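The Two-Part Table Comes Back

By Fadime Sezer
8/22/18

When I was a child, my family had one table for everything. We ate on it, my aunt cut her dresses on it, and in August it was full of tomatoes for ten days. It was so heavy that when we moved to another apartment, we left it behind for the next family. I still think about it when I see how people furnish their homes now.

Today many of us rent, and we move often. A long table is a beautiful thing, but it must go up the stairs and around the corner of the hallway. For this reason, tables made from two parts are becoming popular again. You bring one part up, then the other, and you join them in the room. Fletton, a small furniture maker, has sold such tables for eight years, and its white one is the model that customers ask for the most.

White is a brave choice. It makes a small room lighter and it goes with every chair. It also shows every finger and every cup. A smooth white top looks very clean from the door, and then you sit down, the lamp is on, and you find the soft marks that your cloth has left. I have learned to wipe mine with a damp cloth first and a dry one after, always in the same direction.
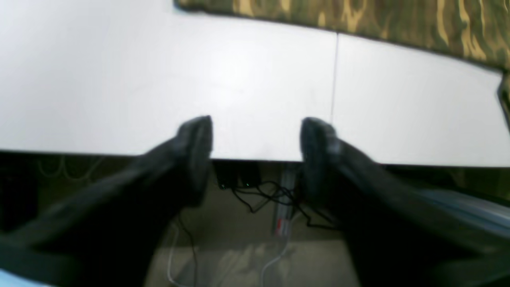 Rosalba Fiore wrote to me that the marks do not disturb her at all, but the joint does. She bakes every weekend, and she said that flour goes into any line it can find, so she cleans hers with an old soft toothbrush before the water comes near it. Her advice is to brush along the line and never across. She also told me she would not go back to a single top, as she has moved two times with this one and carried it each time with only her sister.

The joint needs some care in other ways too. If the floor is not level, one part will stand a little higher than the other, and your hand will feel it before your eye does. Thin felt under the lower legs is usually enough. Check it again after a few weeks, when the table has settled.

Then comes the question of cloth. A full tablecloth hides the joint, but it also hides the white, and then why did we buy it? I prefer a strong fabric kept near the table and put on only for the messy work – gluing, painting, cleaning shoes. Patterned fabric in dark greens and browns is very good for this. It forgives a lot, and it can be washed many times before it looks tired.

For dinner I take it away again and put the plates directly on the white.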